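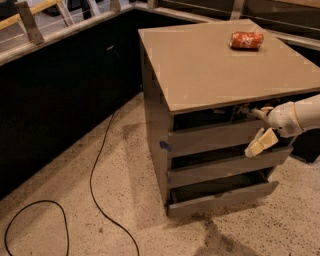 Print | E-mail
Last updated 10/16/25

The course was called Radu and it cost two hundred pounds, which Shakuntala Tripathi's employer had paid. It promised humility in 29 exercises. She had the workbook open on her knees and was already annoyed with page one.

"Write down a time you were wrong," it said.

She wrote, "When I agreed to come."

Iulian Văduva, in the next chair, read it upside down and smiled. He had the look of a man who had done all this before and been moved by it. She moved her arm over the page.

"It gets better after lunch," he said.

"Does it? Or do people get tired?"

He thought about that for longer than it deserved. "I was at Momach when they closed the Trakine office," he said. "I told ninety people it would stay open. I'd seen the numbers. I just thought if I said it firmly enough."

"And the course cured you."

"No. I did the course and then I argued with my brother for two years over a lawnmower."

She laughed, and was cross with herself for it. At the front the trainer was asking them to close their eyes and picture someone they had never apologised to. Shakuntala kept hers open. So far as she could tell, so did half the room. The rest had their faces arranged very nicely, the way people do at weddings.

The trouble was that a person had turned up anyway. Her old manager at Clerketti, a thin woman with a cough, who had told her one June that the plan would not work and been told in return to find some enthusiasm. The plan had not worked. Shakuntala had blamed the supplier in writing.

"Anyone?" said the trainer.

She did not believe in this. She did not believe you could be improved in a hired room by someone with a clicker, and she suspected the woman from Clerketti would not thank her for a phone call after all this time. It would be one more thing to deal with before tea.

"Have you got someone?" Iulian whispered.

"No," she said.

She turned to a clean page and wrote the first name, then stopped, trying to remember the surname.

14 comments | 6 shares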